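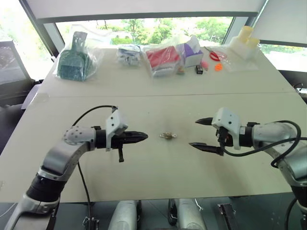 Small metallic object on the white table, with the two arms on either side.

Poltinau Field Archaeology Society
Minutes, general meeting, 17 November 2024

Chair: Cathal Gallagher. Quorum met. Started late, projector cable.

October minutes
Read, one correction. Trench 3 was closed on the north side, not the south. Accepted.

Season report, Tenier hill
CG gave summary. Three trenches open, one backfilled. 682 bags of finds logged, mostly pottery, a lot of it roof tile. Wall in trench 2 now followed for its full length, turns a corner at the east end. Could be a farm building, could be part of the chapel in the 1,000 year old charter. CG not ready to say. Floor layer under the wall still not dug, ran out of dry days.
Question from the floor about the charcoal. Two samples sent to lab, no dates back yet. Will not be quoted in newsletter until they are.

Gimell lead strip
Long discussion. Folded strip came from the sieve, not from the trench, so exact layer is not known. Bag label says spoil heap B, which was mixed. Several members feel strongly the scratches are letters. Others see plow damage. CG has seen the photos and counts himself undecided.
Agreed: no unfolding. Ask for a scan first. Nothing to the local paper before a specialist in inscriptions has looked at it, and that means the written report, not a phone call.
Objection noted that members have already talked about it online. Chair asked that posts come down. No vote.

Sieving
Follows from above. Wet sieving of all spoil from next season, not just the pits. Needs second water tank and longer hose. Spoil heaps to be kept seperate by trench, with a stake and number on each. Old heap B to be resieved in spring.

Flanagan collection
Family has offered the boxes from the 1950s dig. 70 boxes, no catalog, some notebooks. Storage is the problem, back room is full. Proposal to take the notebooks now and the boxes when shelving is in. Carried, one against.
Notebooks to be copied before anyone takes them home. This was said twice.

Money
Dues stay the same. Up to $100 approved for finds bags and labels. Shelving quote to come, held over.

Talks
Spring slot still open. Suggestions: burial customs, reading old maps, how charters get forged. Last one got the most hands.

AOB
Whoever has the long tape, please return it. Gate at Tenier to be kept shut, farmer has complained again.
Parking by the lower barn only.

Actions
CG: scan inquiry, letter to Flanagan family
CG: chase lab on charcoal
All: label trays proprely, trench number first, then layer

Next meeting date to be emailed. Closed 9:10.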